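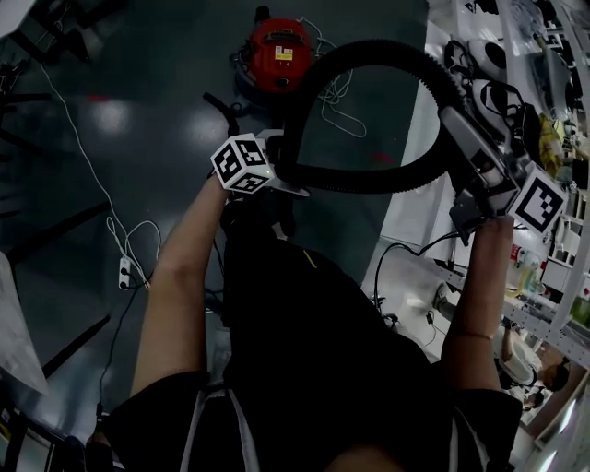
Trodari Science for Kids, Issue 46, page 7

Search articles Go

Your Amazing Skin, and How It Fixes Itself

Have you ever fallen off your scooter and scraped your knee? Ouch! First it stings, then it gets a crusty brown lid, and one day the lid is gone and there's shiny pink skin where the sore spot used to be. You didn't glue it or sew it. Your body did the whole repair job while you were eating cereal and arguing about whose turn it was to feed the cat.

What is skin made of?

Skin comes in layers, a bit like a sandwich.

The top layer is called the epidermis (say it: ep-ih-DER-mis). It keeps germs out and water in. The very outside of it is made of flat, dead cells, packed tightly together like roof tiles. They rub off all day long, on your sheets, on your socks, on the couch, and new cells push up from underneath to take their place. So the skin you can see on your arm today isn't the same skin you had at your last birthday!

Under that is the dermis, and this is where all the busy stuff is. Blood vessels, sweat glands, the roots of your hairs, and nerves that tell you when something is hot or pointy or tickly. The dermis is also full of stretchy fibers. Pinch the back of your hand gently and let go. See it spring back? Those fibers did that. (Try it on a grandparent too, if they say yes. Their skin will probably take longer to go flat, because the fibers get less springy as people get older.)

Below the dermis is a layer with a lot of fat in it. It works like a cushion and a blanket, and you would really miss it every time you sat down on a hard chair.

Your eyelids have some of the thinnest skin on your body. The soles of your feet have some of the thickest, and the outer layer there can be more than a millimeter deep. Get out a ruler and look at how small a millimeter is. That's a tough layer for something so tiny!

So what happens when you get a scrape?

Let's say you've skidded on the sidewalk and your knee is bleeding. That means the scrape went through the epidermis and reached the dermis, where the blood vessels are.

Right away, the little blood vessels squeeze themselves narrower so less blood gets out. Then tiny bits in your blood called platelets rush over and stick to each other. They get help from a stringy stuff called fibrin, which makes a net. Platelets and blood cells get tangled in the net, and now you have a clot. It's a plug! When the top of the plug dries out, it turns into a scab.

Next come the white blood cells. They hunt for germs and gobble them up, and they clear away broken bits of skin too. The area may look red and puffy and feel warm for a while. A little of that is normal, because extra blood is flowing in with supplies for the repair crew.

While the cleanup is going on, new skin cells start creeping in from the edges of the scrape. They slide along under the scab until they meet in the middle. Down in the dermis, other cells are making a strong, ropy material called collagen to fill in the gap. When the new skin is ready, the scab falls off by itself.

Why does it itch?

Healing skin is often dry and tight, and your body sends out chemicals that can wake up the itchy nerves. It can drive you bananas! Try not to pick. If you pull a scab off early you can break the new skin under it, and then your body has to start that part again.

Why do some cuts leave a scar?

If a cut is deep, your body fills it in a hurry with lots of collagen. In regular skin the collagen fibers criss-cross like a woven basket. In a scar, more of them line up in the same direction. That's why a scar can feel smoother or bumpier than the skin next to it. Hair doesn't usually grow there either.

How can you help?

Tell a grown-up. Wash the scrape with clean water and put a bandage on it. If it is very deep, won't stop bleeding, or gets more and more sore and red, a doctor or nurse should take a look.

Words to know

Clot: a plug of thickened blood
Collagen: a strong material that holds skin together
Dermis: the middle layer of skin
Platelets: tiny bits in blood that help plug a cut

Contact us | © Trodari Science for Kids, Grollstead, 2 April 2021 | Back to top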